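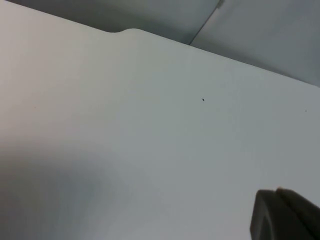
Reshma Mthembu asked me last June if the Grollell paper would curl in a humid hallway, and I told her I'd hang one in my own bathroom and get back to her. Mine has been up ever since, right by the shower, and it's still lying flat in its mat. So, Reshma, go ahead and order the big one!

Grollell 606 is the cotton paper I print all my wildlife and shoreline work on now. I shoot a lot of fog and a lot of wet feathers (herons, mostly, plus one very patient owl), and those soft grays used to go muddy on me. I tried glossy, I tried metallic, I tried a canvas I'd rather not talk about. With this one the pale tones stay apart from each other and the blacks don't go shiny when you walk past a window.

What you get in a pack

Sheets: 100 per box, or a sample pack of 4 if you just want to play
Surface: matte, one side coated
Color: natural white, no brighteners
Inks: pigment only, please. Dye inks bleed on it, I've made that mess already

I also sell my own prints on it. The Ryu series (the shorebirds) is an open edition, and the Vovow series is limited to 200 of each picture, signed in pencil on the back. Frames come from Prurnitz, and Umesh Pant cuts the mats when I'm swamped, so if yours is nicer than usual, that's him.

A few practical bits. Let the sheets sit out overnight before you print. Feed them one at a time from the rear slot, coated side facing you, and brush off the dust first or you'll get little white specks in your sky. Leave the finished print alone until the next morning before it goes under glass.

I ship boxes flat and prints rolled, unless you ask me for flat, and then it costs a bit more for the stiff packing. Write me if you want a size that isn't in the drop-down. I can usually trim one the same afternoon.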